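Pustatik opens bookings for its towel-folding kit

Small laundries and guest houses that have been waiting patiently for a hand with the folding can now put their names down for Ornisden, the two-armed table kit from Pustatik, with the first 40 going out in October.
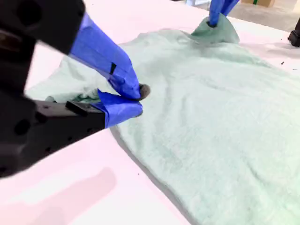 Two grippers take hold of a green towel.

Þórey Dalsgaard, who looks after bookings, says the kit rents for $1106 a month, set-up and a very friendly day of training included, and she is happy to chat with anyone who is still making up their mind – even if it takes a few calls.

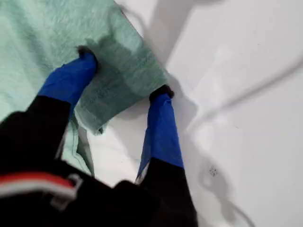 Towels are the only thing on the menu for now, in any colour you like. Dong-hyun Chae of the Annamalai guest house has had a kit on trial for nine weeks and is keen to see pillowcases added next. Bookings close on the 28th.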